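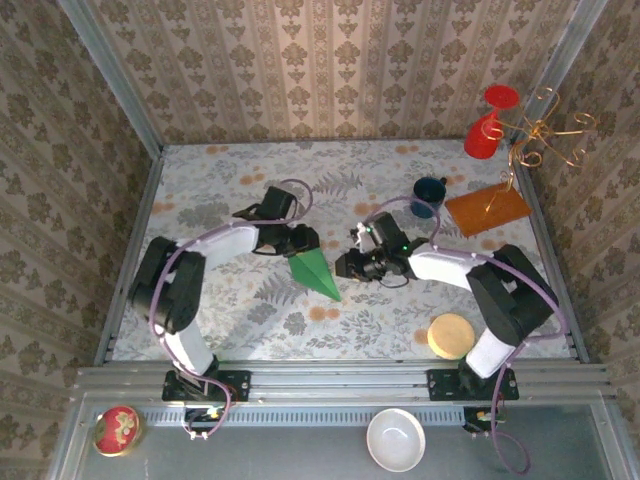 Pillo table cloth in Fern, light gray with orange-peach blossoms

Pillo Table Cloth — Fern

A light gray cloth for the everyday table, printed with fern and leaf shapes in gray-green. Between the leaves there are scattered blossoms in an orange-peach color. The print is calm, so it goes well also in a room with patterned wallpaper, for example beige with brown damask.

Pillo cloths are sewn for us by Cunia, in the workshop in Ruklow. The design was made by Majdi Abou Jaoude, who drew also our Nikolaidis curtain.

Details
Fabric weight: 280 g per square meter
Item number: 763
Price: $19
Care: machine wash cold with similar colors, iron on the back side. Please do not use bleach.

The cloth can become a little smaller after the first wash. If your table has an exact size, wash the cloth before you cut or hem it.

Fern was printed in one run of 1000 pieces. The next run is planned for November — write to us if you wish a message when it arrives.

Orders received before Monday noon leave the workshop on the same day. Unused cloths can be returned in their original folding.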